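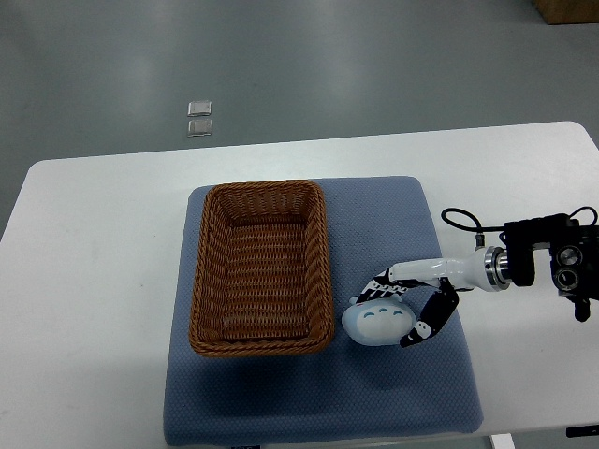
Does a delegate's vote at a party convention decide who leads the party? Only sometimes, because in many parties the leading figures have agreed the result before the delegates arrive, and the vote then confirms it.

Most of this session is about how we would tell the difference. The textbook says conventions "aggregate preferences". Be suspicious of that phrase. It assumes that the preferences existed beforehand, that they were freely held, and that somebody added them up.

## 1. What a convention is supposed to do

On paper, a national convention elects officers, amends the party constitution and approves accounts. Poojary's reader (ch. 2) lists these as "core functions" and offers very little evidence that the third one happens at all. When you read a party constitution, mark every place where the executive may act "between conventions". In the ones set for this course, that covers nearly everything.

Terms to know:

- **Consensus list**: one candidate per post, agreed in advance, with rivals asked to step down
- **Zoning**: posts shared out by region before anyone is nominated
- **Statutory delegate**: someone who votes by virtue of an office held
- **Elected delegate**: someone chosen by a ward or branch, at least in theory

## 2. The Lullow case

You have read Bangera's account of the Lullow convention. There were 1535 accredited delegates and 13 posts. Only one post was contested. She calls this "a mature settlement". Perhaps it was. It is also what we would expect to see if the losing side had been told to go home, and her chapter gives us no way to choose between the two.

Three things she doesn't ask:

1. Who drew up the delegate list, and when was it closed? The Sallura branches say they saw it on the morning of the vote.
2. What did the candidates who withdrew get afterwards? Two had government posts by March.

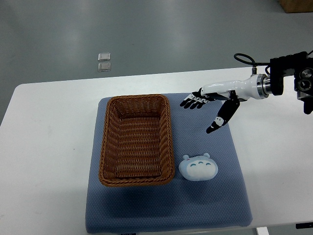
3. Why was the one contested post the youth secretary? A cynic would say it was the one the leadership could afford to lose.

Thevar's reply to Bangera is sharper, but she leans heavily on interviews with people who lost. Losers remember a lot of plotting. Treat both texts with the same care.

## 3. Reading an absence

When a senior figure stays away, the press offers two stories: a diary clash or a snub. Both usually come from people with an interest in one of them. Barreto coded absences at conventions in Perron and Idell and reports that 53 of the 100 she studied were "politically meaningful". Look at how she defines meaningful — any absence that a newspaper remarked on. So she has measured what newspapers remark on.

Before you call an absence a protest, check whether the person sent a message or a deputy, whether they attended the one before, and whether their allies stood for anything. 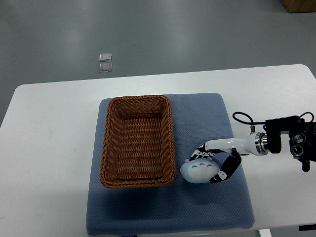
## 4. For the seminar

Read Teixeira on accreditation disputes, the second half only. The first half is a long defence of her method and can wait.

Bring one page on this: what evidence would persuade you that an uncontested post was freely uncontested? "The party said so" won't do, and neither will "everyone knows it was fixed".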